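In defence of the badly made bed

I should say straight off that I was brought up by a hospital-corners woman. My aunt, Jacqueline Gaillard, could get a sheet so tight you had to post yourself in like a letter, and for years I thought that was what a bed was for. Then I moved to Bristedport, bought my own sheets and slowly went to the bad.

My view now is that the bottom sheet should be flat enough to sleep on and that's your lot. A few creases across the middle do no harm to anyone. Green is very forgiving, by the way, the sagey sort especially, and I'd take it over white any day of the week.

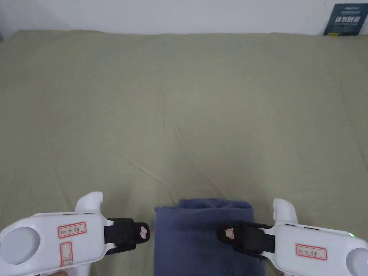 Likham Homes and Textiles Circle — Members' Opinions

Siiri Tuominen wrote in these pages in July that an ironed sheet is "a kindness to yourself". Well, I tried it! I ironed a double on the kitchen table, which is too small, and the half I'd finished slid on to the floor while I did the other half. Over 300 people live on our estate and I'd bet my kettle that hardly any of them iron a sheet. They shake it, pull it up to the wall and get on with things.

Where I do go along with Siiri is on folding. A bed is the best folding table most of us will ever own — big, soft, the right height if you kneel — and a sheet that's been roughly smoothed does perfectly well underneath. I do the navy things first because they show the fluff, and I don't chase every last wrinkle. Fold it into something like a rectangle, put it in the drawer, shut the drawer.
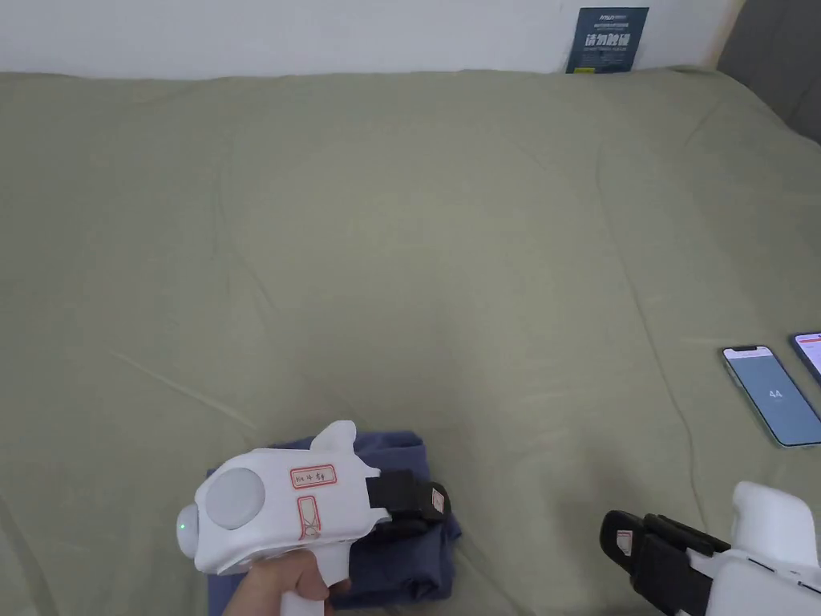 Do you need to make the bed before you fold washing on it?
Pull the bottom sheet more or less flat and leave it there. The duvet can wait on a chair until you've finished.

Mabli Eynon tells me I'll change my mind when I have guests. I had two in the spring, both slept till ten, and neither of them said a word about the corners. One did ask where I'd got the sheet, and I couldn't for the life of me remember.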